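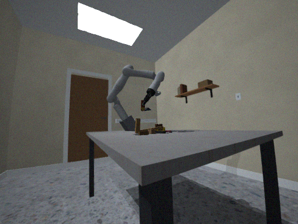 Side view, block in the gripper, wall shelf behind.

Pletodora – simulated bench data for a small home arm

Hello! I'm Tharushi, and this is the data card for Pletodora, the rendered half of a project I've been chipping away at in the Gremel shared workshop. The real arm is still in bits on my bench (wrist bearings, don't ask), so I built a pretend room and got on with the pick and place there instead. If you're putting an arm together yourself and want something to try your code on before the metal is ready, help yourself.

What you get

156 episodes, each a folder with the pictures, the joint angles and the gripper opening. 39 of them are held back for testing, so please don't train on those. The folders are numbered in the order I ran them, which means the early ones are a bit rough – my gripper closing speed was far too keen until I turned it down.

The things on the table are workshop clutter: wooden blocks, a yellow block, a slim red stick, a flat grey bar, a black and yellow tool shaped like a utility knife. I wanted the sort of mess I work in, with things lying close together. The long L-shaped wooden piece is the biggest nuisance for my planner, which loves to swing the fingers straight through the upright bit.

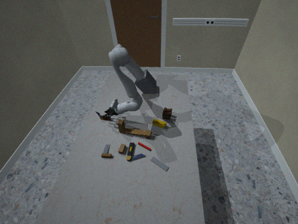 Cameras

There's a view looking along the worktop and there are side views from low down past the corner of the table. The low ones are poor for judging where a block is on the top, but lovely for seeing how high the gripper has got. I use them mostly to check lift height.

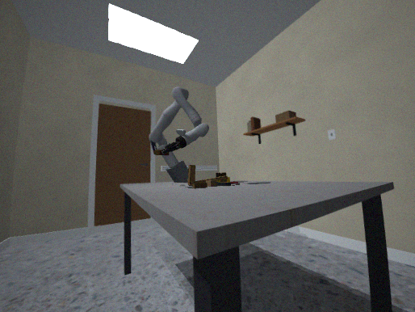
Another low side view, with the wooden piece held well clear of the table.

I added grain to the renders after Lumturie Stojanovska tried my first batch on her own arm and her detector fell over at once. It's stronger in some folders than others, and I never wrote down the settings. Sorry!

Known problems

Folder 74 has its joint log shifted by 6 steps. I've left it in as a handy test for your loader.
Shadows go a bit hard under the table. Doesn't matter for grasping, looks odd.
Joint angles are in degrees up to the calibration file and radians after it. I will fix this in November, when the Sevau wrist rebuild is done and I have to touch that code anyway.

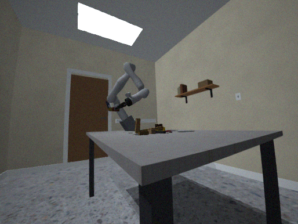
Gripper pointing towards the door, small reddish-brown piece between the fingers.

Using it

Unzip, point the loader at the top folder, and run the check script first. It'll grumble about folder 74, and that's fine. Use it for whatever you like, and a mention of Pletodora would be nice. Bug reports to me at the Gremel noticeboard, or through the issues page if you're not local.

Last updated Oct 2, 2026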